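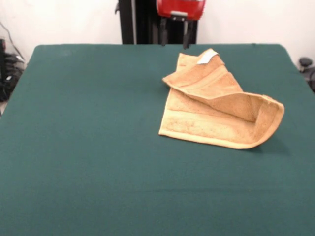
Figure 2. Tan towel, partly folded, on a green surface.

3.2 Salting time and water loss

Cucumbers for the yogurt dip were bought at the Grisik market in November, grated on the coarse side of a box grater, and salted in a colander. In the Grimau kitchen, 146 batches were prepared. Half were drained for two hours and half for six, then squeezed by hand in a clean cloth.

The longer rest gave a thicker dip — most clearly with the large field cucumbers — but tasters often found it too salty. Rinsing before squeezing corrected this, at some cost in flavor. Garlic was added last in all batches.

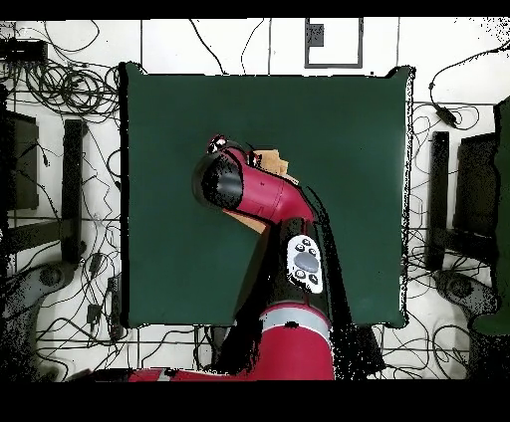

Seo, in a written comment on an earlier draft, objected that the yogurt had not been strained to the same thickness throughout, and asked that the Nevosach batches be reported separately. They are given in the next section.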